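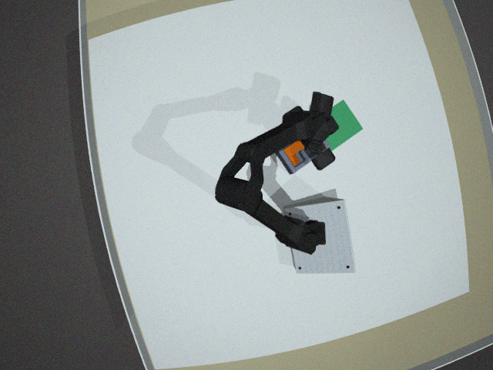
A pale tabletop with a wide beige border, seen from high up.

Call for participants: does a tidy table help you think?

Prindine is looking for 70 adults who work, study or do their paperwork at a table at home. The study is called Fellolum and lasts 46 days. You will be paid £260 if you finish it, and a share of that if you don't. Details of the share are further down, and please read them before you write to us.

Why we are doing this

You will have read that clutter drains your energy, raises your stress and ruins your sleep. You may also have read that messy people are more creative. Both claims have been repeated in magazines for years, often by people with storage boxes to sell, and we have had trouble finding much under either of them. The studies we looked at were mostly short. Several asked students to sit in a room for a few minutes and then fill in a form about their mood. One asked people how tidy they were and took their word for it.

We are not convinced that tidying a table does anything except make it easier to find the stapler. We could be wrong. Our last online survey had 3940 replies and most people were very sure of their answer, in both directions, which told us a lot about how people feel and very little about whether they get more done.

What you would do

For the first part of the study you carry on as normal. After that you will be put by chance into one of two groups. One group clears the table at the end of each working day. The other is asked to leave things where they fall, within reason. You can't choose your group and you can't swap. If being told to leave a mess would make you miserable, or would start a row at home, this is not the study for you.

Every evening you fill in a short diary on paper or on your phone. It asks what you meant to get done, what you got done, how long you spent looking for things and how you slept. There are also two phone calls with one of our staff, one near the start and one at the end. We will ask you for a weekly note of what is on the table. We do not want to see the rest of your home.

Who can take part

You need to be 18 or over, live in the UK and use the same table for work, study or household admin on most days. A kitchen table is fine. So is a desk, a dressing table or a board across two filing cabinets. You should not be planning to move house while the study is running.

Please don't apply if you work as a professional organiser, if you sell storage or office furniture, or if you have a blog about either. We have nothing against you, but we would not know what to do with your diary.

Money

The full £260 is paid by bank transfer after the last phone call. If you stop early you get a share for the days you have filled in. We don't pay in vouchers. The study is paid for by Ostora, a small research fund, which will not see your diary or your name. The results will be published whatever they show, including if they show nothing, and we think that is quite likely.

What you won't get

You will not be coached, given a plan or told your "clutter type". We do not believe there are clutter types. You may find the diary dull by the second week. People in our trial run did.

How to apply

Write to Vesela Ionescu, Fellolum study, Prindine, Messina House, or use the form on our contact page. Tell us what sort of table you use, what you use it for and who else uses it. A few lines will do. Applications close on 31/01/2021. We will reply to everyone, and we expect to publish in September.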